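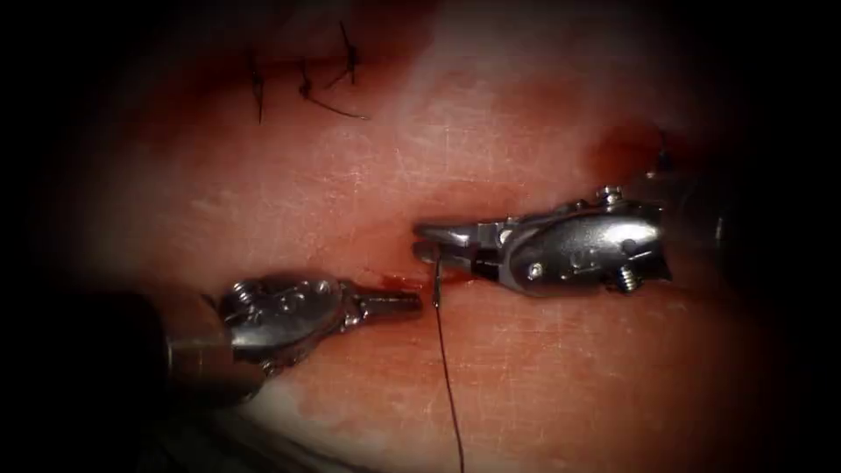 Student Project Reports, Issue 17, p. 3

Stitches at Home: What People Remember After They Leave the Clinic

Project group: Yi-chun Lui, Shu-fen Fang, Araba Wumbei
Supervisor: Sorcha MacKinnon

Why we chose this

Our project started at Yi-chun's kitchen table, with her grandmother's knee. Her grandmother had come home with a row of stitches, a paper bag of dressings and a folded leaflet, and by supper three members of the family were arguing about whether she could take a shower. The leaflet had an answer, as we found when we finally unfolded it, but it was on the back, under the parking information. We had been hunting for a topic for two weeks by then, and we all felt rather fond of this one right away.

We wanted to know what people remember about looking after a closed wound once they are home, where they go when they forget, and whether a leaflet written in plainer words would be more use to them.

What we did

We first read the leaflet that patients in Ditstead are usually given. It is 400 words long, printed on both sides, and it covers washing, dressings, signs of infection, stitch removal, driving and (as mentioned) parking. Araba rewrote it, then Shu-fen rewrote Araba's version, and after a fair amount of friendly crossing out we had a draft of 297 words. A retired nurse, Hsiu-ying Mak, very kindly read it for us and corrected two things we had gotten wrong, one of them about how long to keep a dressing dry. We had written it as one rule for everybody, and she explained that it depends on the wound and that the patient should be told by their own clinic. We left a blank line there to be filled in by hand.

Then we talked with adults who had come home with stitches during the past year. We found them through the library notice board and through our own families and neighbors, so they are not a fair sample of the town and we don't claim they are. Each conversation took place on a Thursday after school, usually over tea, and most ran longer than we had planned. People like talking about their scars!

What we heard

Almost everyone remembered when to come back to have the stitches out. That date had gone on a calendar or a fridge door. The everyday things were much shakier. Washing was the biggest worry by far, and several people told us they had gone without a proper shower for longer than they needed to. One man had read the leaflet carefully in the waiting room and then left it in the taxi.

Itching came up again and again, and the original leaflet doesn't mention it at all. People weren't sure whether it meant healing or trouble, and a couple of them had been too shy to phone and ask. We added two sentences on it to our draft, with Mrs. Mak's help, and moved the telephone number to the top of the first page in large type.

When we showed both leaflets side by side, most people preferred ours, although we had to remember that they were sitting across from the authors and eating our cookies. One woman liked the old one better. She said it looked more official, and she wanted something official when she was frightened. We talked about that the whole way home.

What we would change

We should have asked somebody else to show the leaflets, so that people could be ruder about them. We would also like to try the draft in Tai and other places outside Ditstead, and to have it translated, as two of the people we spoke to had relied on a daughter to read everything aloud. Shu-fen is keeping the master copy, and Ms. MacKinnon has the interview notes in the department office.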